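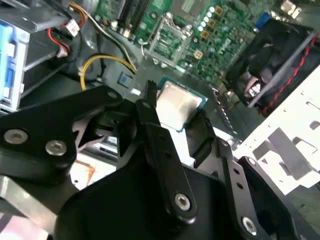 El deshumidificador Gudasetti lleva instalado en el trastero desde julio y ya tengo datos suficientes para escribir algo útil sobre él. El trastero es un semisótano sin ventana, con una rejilla al patio y una pared en contacto con el terreno. Guardo en él herramienta, papel y electrónica, y el criterio de humedad lo fija la electrónica. Una caja de sobremesa abierta, con la placa base verde al aire y el procesador fuera de su sitio, deja contactos expuestos que prefiero no tener al 75 % de humedad relativa. El objetivo que me puse fue mantener el local por debajo del 55 % con el menor consumo posible.

El equipo es de compresor, con refrigerante y evaporador de aletas. Descarté los de rotor desecante porque calientan más el aire y gastan bastante más a las temperaturas de mi trastero, que en verano no bajan de los veinte grados. En un garaje frío el razonamiento sería el contrario: por debajo de cierta temperatura el evaporador se escarcha, el aparato entra en ciclos de desescarche y el rendimiento se hunde.

Sobre la cifra de extracción de la etiqueta: 10 litros al día. Es un valor medido con aire muy cálido y muy húmedo, condiciones que en una casa se dan pocas veces. La primera semana, con el local saturado, me acerqué a la mitad. Después la cantidad cae, como es lógico, porque queda menos agua que sacar. Quien compre por litros debería pedir al fabricante la curva a varias temperaturas. Yo la pedí y me la mandaron en un PDF escaneado, torcido pero legible.

Consumo. Lo medí con un enchufe medidor Sakamoto intercalado en la toma. Con el compresor en marcha se mueve en unos 200 W, muy estable. Con el compresor parado y el ventilador en modo de muestreo baja a 7 W. Este segundo dato importa más de lo que parece, porque el equipo pasa así muchas horas, y el manual no lo menciona. Se puede evitar desactivando la función de circulación continua: se mantiene pulsada la tecla de velocidad hasta que parpadea el piloto. A cambio, el sensor interno lee aire estancado y tarda más en volver a arrancar. La he dejado activada.

El higrostato integrado marca de menos. Puse al lado un higrómetro Noltley, comprobado antes con el método de la sal en bolsa cerrada, y la diferencia fue de cuatro puntos de forma constante. Para tener un 55 % real programo 50 en el panel, que solo admite saltos de cinco. La histéresis tampoco es ajustable. Con estos valores el compresor arranca y para con una frecuencia razonable, sin ciclos cortos.

El desagüe es la parte peor resuelta. El depósito se extrae por detrás, de modo que si el aparato está pegado a la pared hay que moverlo cada vez. Hay una salida para manguera, con una boquilla de diámetro poco común que no coincide con el tubo transparente de ferretería. Compré el adaptador en Indier, donde también me vendieron el equipo, y hubo que ponerle abrazadera porque goteaba por la unión. La manguera necesita pendiente continua: cualquier comba hace de sifón y el agua termina en el depósito. Elínborg Thoroddsen me escribió a propósito de la entrada anterior para proponer una bomba de condensados. Es una buena solución si el sumidero queda más alto que la salida. En mi caso queda más bajo y me ahorro otra pieza móvil.

Ruido: no tengo sonómetro fiable y no voy a dar decibelios. Con la puerta cerrada no se oye desde el pasillo. Dentro se aprecia el compresor y, al parar, un golpe seco que se redujo poniendo una plancha de goma bajo las ruedas.

Mantenimiento hasta ahora: filtro aspirado dos veces y cubeta limpiada con agua y vinagre. El aviso de filtro salta a las 1000 horas de funcionamiento, sea cual sea la suciedad, y en un trastero con polvo de lijado conviene adelantarse bastante. El filtro sale tirando de una pestaña lateral que flexiona demasiado; la mía sigue entera.

Queda pendiente sellar la rejilla del patio en invierno y comparar el consumo con ella abierta. También quiero mover el higrómetro a la esquina de la pared enterrada, donde la pintura sigue abombada. Cuando tenga las lecturas las añadiré al final de esta misma entrada.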